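Can a machine pick up after a family yet? A talk with an engineer at Plalletti

She asked me to leave her name out, partly because her mother reads everything with her name in it and then calls to discuss it, and partly because she wanted to speak freely. She has spent 4 years at Plalletti working on the part of home robotics that she calls "the last three inches," meaning whatever happens between a machine's fingers and the thing it is supposed to pick up. We met at a coffee place in Bermúdez at eight in the morning, and we were still there when they started setting out the lunch menus.

I began with the question everybody asks her at weddings. Can a machine tidy a living room?

"Parts of one," she said, and laughed. "People want me to say yes or no, and I always end up talking about socks for twenty minutes. A box on a shelf, fine, we've been good at boxes for years. But a house is full of things with no proper handle and no proper shape, and somebody moved them all since yesterday."
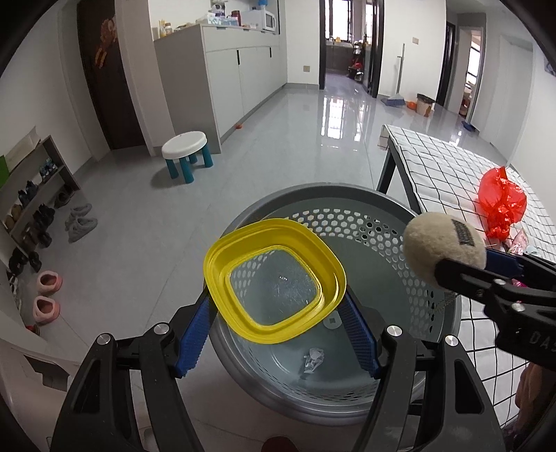
Her own team keeps a running list of household objects, 1,852 of them at last count, and she can tell you which ones she dreads. Thin plastic is high up there. So is anything see-through, which cameras have trouble with, and anything that squashes. "You and I squeeze a thing just enough without thinking about it," she said. "My daughter could do it before she could talk! And I have spent whole months of my life on just enough."

I wondered whether shops were any further along than homes. She thinks so, though less than the brochures suggest. Lovora, where she worked before, ran a trial in a store stockroom with 600 items, and the machine did nicely until the soft goods came in. "Then it was bath mats," she said, in the voice of someone remembering a bad vacation. 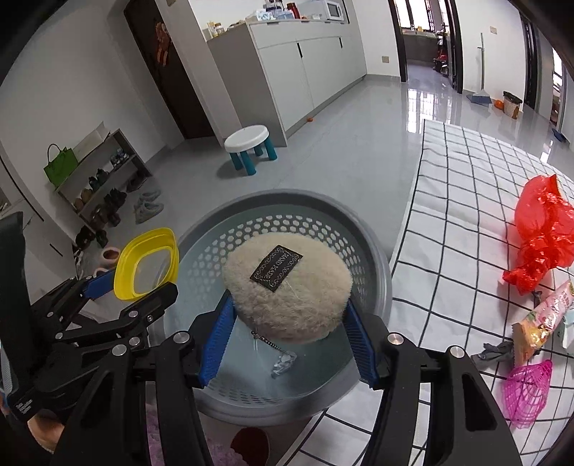 Laundry is the chore she gets the most letters about, and she answers as many as she can. Folding gets all the attention, but she would be happy to see the simpler business of putting things into a basket and taking them out again done well, every time, in a home with people living in it. Take something round and fluffy, held between two padded jaws inside a basket, with a thin chain hanging off it. "The fluff gives, so how hard are you holding it? And a chain swings wherever it likes," she said. "Then there are the holes in the basket wall, and you can imagine what I think about chains and holes." She drew me a hook on a napkin to make the point, and I have kept it.

Her current project, Flasten, asks a machine to do one small pickup 200 times in a row, and then to do it again with the furniture moved. She was reluctant to give me a date for anything you could buy. Pressed a little – I did buy the second round of muffins – she said that she expects useful help with narrow jobs first, and that cleaning up a whole room on its own is a good deal further off.

Does she have a robot at home herself? "A vacuum," she said. "It's under the couch. It's been there since March."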